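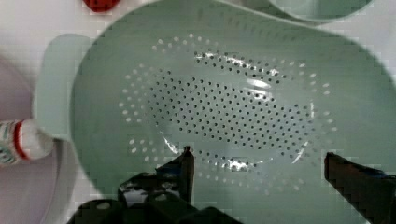 Ticket: Sentencing notices not sent from Vodthorpe court calendar

Status: open, waiting for Coleo

Since the July update, the Coleo case system does not send the notice when a sentencing hearing is moved. The judge's order is saved and the docket shows the new time, but defense counsel receives nothing. We found 2 cases so far, both guilty pleas.

Steps tried:
1. Sent the notice by hand from the docket page. This works.
2. Restarted the mail queue. No change.

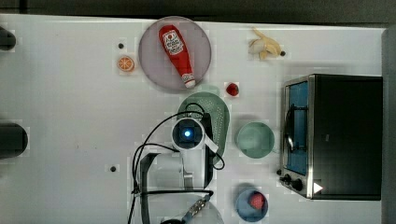

3. Moved a test hearing from 9:00 to 9:45. The log says "queued", then after 5 minutes "expired". The same test on a trial hearing is sent correctly, so I think the fault is only in the sentencing type.

Reply from Coleo support: please check the Dai template for an empty field.

I checked it. The field "plea count" was empty in the new template - in the old one it was filled from the charge sheet.
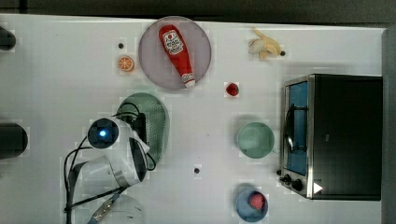

I filled it and the test notice went out. The old hearings are still not sent, and I do not want to run all 200 again before you confirm that counsel will not get doubles.

Comments

clerk_skivholm: Same problem in Skivholm, thank you for the field name.

docket7: Does it touch bail hearings also?

Search tickets Go

Related tickets
Bail order prints without seal
Docket time wrong after update
Cannot attach plea form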